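Budgeting for a hand-held gripper setup for cloth folding — what am I forgetting?
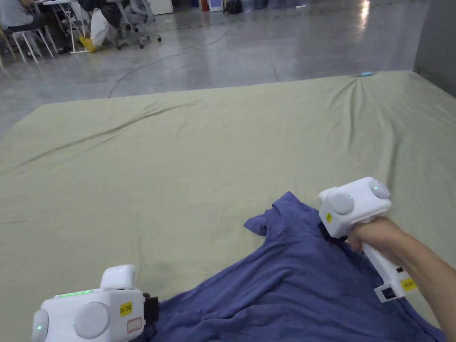
T-shirt on the green sheet, one gripper at each side.

Posted by Nadja Imhof, 14 Sep 2024
Tags: grippers, cloth handling, budget, small labs

Hi everybody! I've been reading this board for ages and finally have a reason to post. I run the equipment side of a small group that wants to teach a two-arm robot to handle laundry, mostly T-shirts and towels to start. We don't have the arms yet. The plan is to record people doing the folding with hand-held grippers first, and then spend the big money on arms once we know which jaw and which grip width we want to live with.

I got to spend an afternoon with a pair of the white hand-held ones and I loved it. You squeeze, the jaw closes, and within a few shirts you stop thinking about your fingers at all. Cloth is so much fun to work with this way! We worked on the floor on a big sheet, which I didn't expect to like, but it gives you loads of room to pull a sleeve out.

So now I have to write a purchase plan. What I have down so far:

Two pairs of hand-held grippers (one to use, one spare)
One recording computer with a decent amount of storage
Sheets in two or three plain colors
A pile of secondhand shirts
Chargers and cables

The quote I have from Plirlow is $1,658 per pair, without shipping. The Visto people want more but include a year of repairs. My total has to be approved before the end of the year and the arms would be ordered in April, so whatever I forget now I will be begging for later.

My questions: is a full spare pair worth it or should I buy spare jaws only? Do I need a table or can we stay on the floor? And how much should I put aside for the boring stuff?

Thank you in advance, I'm really excited about this one.

Igor Krajewska replied

Oh, great project! We did nearly the same thing last year, with towels first and shirts after, so let me tell you where our money went.

Spare pair: yes, buy it, if your people are going to record on more than a couple of days a week. Our plan had spare jaws only. The jaws held up fine. What went was the grip on the right-hand unit, and it had to go back to the seller, and for 13 working days we had one left hand and a lot of clean towels. If the money won't stretch, ask Plirlow whether they sell single units. They didn't list them when I bought but they sold me one when I called.

Jaw tips are still worth ordering with the first shipment. Get the soft ones and the thin ones. A thin T-shirt lying flat on a sheet is hard to pick up at the edge, and you will pinch the sheet along with it, over and over, until you get the angle right. The softer tip was better for us on jersey and worse on towels.

Floor or table: I'd put a table in the budget, even if you love the floor now. Two reasons. Your folders' knees and backs (ours lasted a morning, and they were all younger than me), and the fact that your arms will almost certainly be mounted at table height. If you record everything kneeling and looking down from above, your footage and your reach won't look much like what the robot gets. We ended up redoing a good part of ours. A sturdy height-adjustable table cost us $529 and I'd buy it again tomorrow.

If you do stay on the floor for some of it, buy foam mats to kneel on and put the sheet next to them, not on top, or the whole thing slides.

Sheets: get heavy ones. A light bedsheet wrinkles as soon as you drag a shirt across it, and then the wrinkles are in every recording. Ours are now a canvas kind of cloth that we clip to the table. And choose colors that are far away from your shirts. We bought a lovely blue and then somebody donated a whole bag of blue T-shirts.

Boring stuff: I'd set aside 15 percent of the equipment total. We spent it on cable covers, a second set of chargers, storage drives (more of those than I believed possible), a drying rack and laundry soap. Yes, soap. Shirts get grubby fast and the feel of the cloth changes after washing, so we washed everything before the first session too.

Have fun with it, and please post how the jaws do on towels!

Wendelin Zwahlen replied

just get one pair and see. you can always order more. floor is fine

Nathalie Beaudoin replied

Agree with nearly all of Igor's list — I'd only push back on the storage and add a line that I don't see anywhere, and that's people's time.

On storage: before you buy drives, record one hour with the borrowed pair if you can get it again, look at how big the files are, and multiply by the hours you plan. It takes an afternoon and it's the only number in the whole plan you can get for free. I've seen groups buy double what they needed and others fill everything up in the first month.

On time: folding a shirt takes a minute, but shaking it out, dropping it in a fresh heap, checking the recording and naming it takes longer than the fold. Write down a person for that. We pay 4 students by the hour, two fold and two reset, then they swap, and it goes at least twice as fast as one person doing both. That was the largest line in our budget after the arms themselves, and we hadn't put it in at all. I went back and asked for it very sweetly.

About the two quotes: ask Visto what "a year of repairs" covers, and who pays shipping both ways. Ask if you get a loaner while yours is away. If you do, then you can skip the spare pair and the two quotes may come out much closer than they look. Ask both of them the same three things in writing:

How long does a battery last with the lights and recording on?
Can I change the jaw myself, and with what tool?
Will the same jaw fit on an arm later, or is there a separate version?

The last one matters most for you with the April order. It would be a pity to record hundreds of shirts with one jaw and find that the arm version is a different width.

And split the plan into two parts if your approvers allow it. Part one is the grippers, table, cloth and people, part two is the arms. Small requests went through much quicker where I work.

Nadja Imhof commented

Igor, Nathalie, thank you so much, this is wonderful! I'm adding the table, the heavy sheets, the foam mats and the student hours tonight. I hadn't thought of the loaner question at all and I've already written to both sellers. Splitting it in two is allowed here, I checked. Wendelin, thanks too, one pair may be where we end up if the loaner works out.

Will report back on the towels.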